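4.2 Changes in task allocation at the Zallham site

Before deployment, room attendants at Zallham fetched small items, cleared work surfaces, and opened and closed doors between service areas as part of a single round. The Ernis system was introduced in March to take over the first two of these duties. Each round was divided into handling steps, assigned to the robot, and judgment steps, kept by the attendant. Handling steps were rehearsed in simulation before release to the floor. A typical one involves a single small object on a patterned surface, where grain and shadow edges compete with the outline of the object.

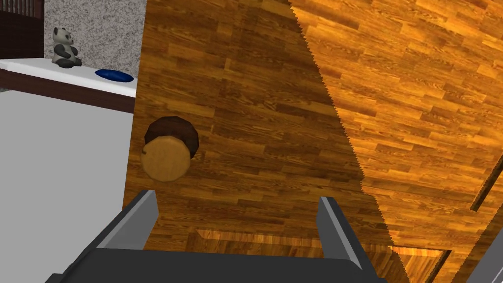

One attendant remarked that the picking had never been the tiring part of the job, and that what she missed was deciding for herself what to pick up first. Similar comments recur in the shift logs. Of the 2706 log entries coded for this study, almost 300 refer to the order of tasks, and these were grouped under the heading "sequence control." Entries on physical strain fell over the same period, while entries on waiting rose.

Waiting occurred mainly at thresholds. Under the earlier arrangement, an attendant passed from one room to the next without notice. Under the Ernis schedule, the attendant and the robot may need the same doorway, and the planner gives priority to the person. The robot holds its position with both grippers open until the room is released. Attendants at first stepped aside for the robot as well, so that neither party moved. The Flenness protocol, adopted at Zallham after the first review, therefore requires the attendant to confirm the release by voice or by wall switch.

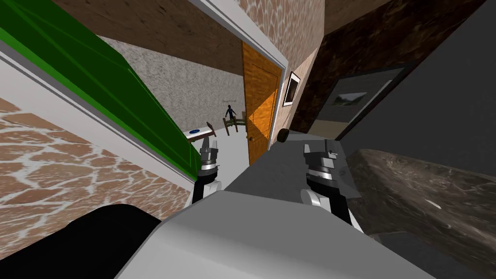
Figure 2. Simulated view over both grippers toward a doorway, with a human figure in the room beyond.

The confirmation step shortened the holds but added a duty absent from the original job description. Supervisors recorded it as negligible. Attendants recorded it as work, and several asked that it be counted in the round time. We follow Söderlund in treating such steps as coordination labor and report them separately from handling time in Section 4.3. Rounds in which the release was given late were retained in the sample.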